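June, 4:40 pm
Notebook entry, Rainer Wendt

Second pass through the Ruppert quote before it goes upstairs. Writing down what bothers me so I don't have to reconstruct it later.

They want us to sign for 2 of the Nadex arms, with grippers, plus a year of the Grinent simulation package. The arms I have no quarrel with. The old one is worn out and the service contract costs more every time it comes around. My trouble is with Grinent. It is sold as the thing that lets us buy fewer arms, and I don't see where that saving is supposed to come from.

License: $1,506 per seat per year. Ruppert says one seat is plenty. One seat is plenty if one person ever opens it. I would want it on two machines, so double that line. Then there is the "asset onboarding" fee, $222, which as far as I can make out pays somebody to send us a folder. Asked for that to be dropped. They said they'd look into it. Put it in the budget anyway.

Then the workstation. The one under my bench runs the trial, but the fan goes flat out and everything else stops while it renders. Put down $2,000 for a replacement card and power supply and called it a guess in the margin, because that's what it is. Ruppert's sheet says "runs on standard office hardware." Would like to meet the office.

What the trial can and can't tell us, after a few afternoons with it:

Reach and approach angles: useful. Loading our own cell layout took one morning, and I'd trust it to say whether an arm fits between the rack and the wall.

Grip: don't trust it yet. I can set friction to whatever I like and the result goes wherever I pushed it. No one at Ruppert could say where the default values come from. The answer was "industry typical." Until we have numbers from a real part in a real gripper, anything it says about holding force is decoration.

Lighting and surfaces: prettier than we need. The sales demo spends most of its time on this. Our parts are gray and live in gray bins.

Ran the tall-object setup again today, the one that comes with the trial. Long turned handle, upright, open gripper at the bottom. I used it to look at finger clearance at the widest part of the wood, where our current fingers would be too tight.

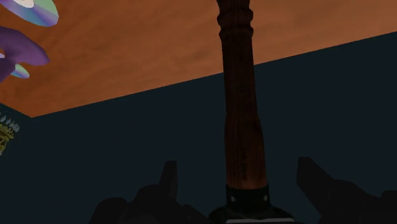
Trial render, fingers open, clear of the shaft on both sides. Too dark down by the collar to judge anything fine.

The gap looks comfortable to me, but it is one viewpoint and one object, and it says nothing about closing. Want a side view and a top view before I put a finger width in the order. Also turn up the fill light. Black gripper on a dark blue-green background is no help when the gripper is the thing I'm trying to look at.

Danel project wants a yes or no on the whole package. My position for now: order one arm, keep the second as an option at the quoted price, in writing. Ask Ruppert to extend the Grinent trial until the first arm is bolted down and we can run the same pick in both. If the two disagree on something as plain as a handle standing up, we haven't lost a year's license finding out.

To do
- get option price for the second arm in writing
- ask again about the onboarding fee
- measure the widest handle we really handle, with calipers, not off the old drawing
- find out if fingers can be swapped without sending the gripper back
- rerun with side and top views, more light

Lead time on the arms is still blank on the quote. Called, left a message.

This site uses cookies to remember your login. Accept / Settings
Workshop notebook. Questions to Rainer Wendt. Back to top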